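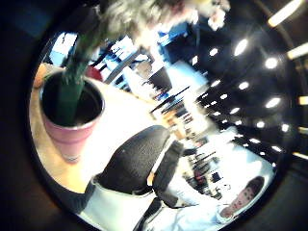 A plant does more for a room than a new coat of paint, went one remark after the February session, and anyone who doubts it has never worked next to one. Fine. I doubt it, and I have worked next to plenty. Keep the remark in mind while you read these notes, because most of the course readings say the same thing in longer words.

# Session 4: What ends up on the shared table

Pukley Office Upkeep, evening course
Handout revised 10/14/25

## 1. The plant

The usual claims for office plants come in two kinds. The first says they clean the air. The second says people feel better with something green or in bloom nearby. Treat these separately. The sales leaflets run them together on purpose.

**Air.** A sealed test box is a small place with a plant in it. An office is a large place with doors, vents and people going in and out. When a leaflet quotes a result, ask how big the space was and whether anyone opened a window. The Fistik leaflet in your packet gives a percentage and says neither. I would not repeat that figure to a client.

**Mood.** Harder to dismiss, and harder to test. If you ask people whether they like the new flowers, with the person who bought the flowers standing there, you will get a yes. I like flowers too. White and cream blooms in a pink glazed pot on a sunny wooden table are nice to look at, and I'd leave it at nice.

What you can check yourself:

- Is there something under the pot? A bare glazed base on bare wood should make you lift it and look for a ring.
- How deep is the dry layer? Push a finger in. Dark soil on top tells you very little about what is going on further down.
- Who waters it? If the answer is "we all do," write down "unknown."
- Does it get moved when the table is needed, and to where?

The Nistor service contract (packet, page 3) promises a visit every 5 weeks. Look at what it covers. Watering between visits is the client's job, and so is replacing anything that dies from lack of it. You may decide that this is still worth paying for. I have yet to see the sums that show it.

## 2. The chair

Chairs belong in this session whether or not they are on your list, since they live at the table and hit it all day. A rounded table edge is often sold as kinder to chairs and knees. Knees, perhaps. Armrests meet a curved edge just as they meet a straight one, and the finish suffers at the same height.

Pull the chair out before you inspect the edge. Slide it back in and see what touches. On mesh or fine fabric backs, run a vacuum brush over the back as well as the seat. Pale plastic bases show scuffs sooner, which people complain about, though to my mind it just means the dirt gets noticed.

## 3. Food

Every office I have visited had a rule about eating at the work table. I can't remember one where the rule was kept. So the Brirkau model policy, with its "designated eating zones," gets a short discussion in class and no more. Plan for lunch at the table and you will be closer to the truth.

Long, stringy food is the awkward kind. It sits in a knot, it comes up in one lump when you wanted a little, and the end of a strand swings. A deep round container helps with carrying and does nothing for serving.

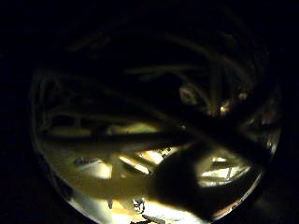

*Fig. 2. Long pale strands, much like cooked noodles, in a tangle. Hand at lower right.*

Points for discussion:

- Wipes sold as "food and desk safe." Read the back of the pack. Some tell you to rinse the surface with water afterward, and I have never seen anyone do that at a desk.
- Lids. People swear by clip lids. Count how many in your own kitchen cupboard still have all their clips.
- Food and flowers on one table. Pollen and dropped petals are a nuisance near open containers, and some cut and potted flowers are not things you want near food at all. Find out what the plant is before you give an opinion. "It came from a shop" does not settle it.
- Smell. The Brirkau text says a flowering plant will "balance" food odors. I have no idea what that means and the authors don't explain.

## 4. For next time

Pick one shared table you have access to. Look at it before lunch and again at the end of the day, and note what has moved, what has been added and what needs wiping. One page is enough, and 33 photos with no notes will be handed back.

If you come across a plant claim you believe, bring the source along with it. A leaflet from the seller doesn't count as a source. Page 4 of the packet has the blank form, and the box marked "wellness score" can be left empty.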